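4.2 Setup and Maintenance of the Laundry Cell

The laundry cell at the Oltirby laboratory consists of one robot arm placed in front of a stacked pair of appliances. Responsibility for the cell passed to the author in August. The control software, Kitar, was already installed at that time and was not changed during the project.

The base of the arm was mounted 700 mm from the appliance front. The position was then checked with a steel rule, which gave 699 mm, and the value in the Kitar setup file was corrected to match. Arm speed near the drum was limited to 200 mm per second. The dryer door must be fully open before the arm is enabled – the software does not check this.

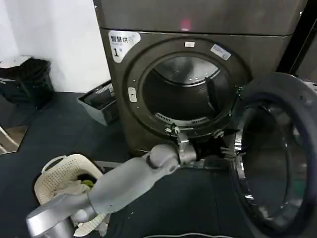

Figure 7. Gripper at the lower lip of the drum opening, in front of the lint filter grille. Laundry basket below the arm.

The lower lip serves as the reference point for all motions into the drum. It is taught again whenever the dryer or the base has been moved. Lint is removed from the grille by hand with the arm switched off, and the gripper fingers are wiped at the same time.

One repair was needed. A finger screw supplied by Bayram had worked loose after 200 cycles and was replaced with a locking type. The repair was entered in the cell log by Wanting Fan on 02/07/2019. Spare screws are stored in the Flisenley cabinet, second drawer.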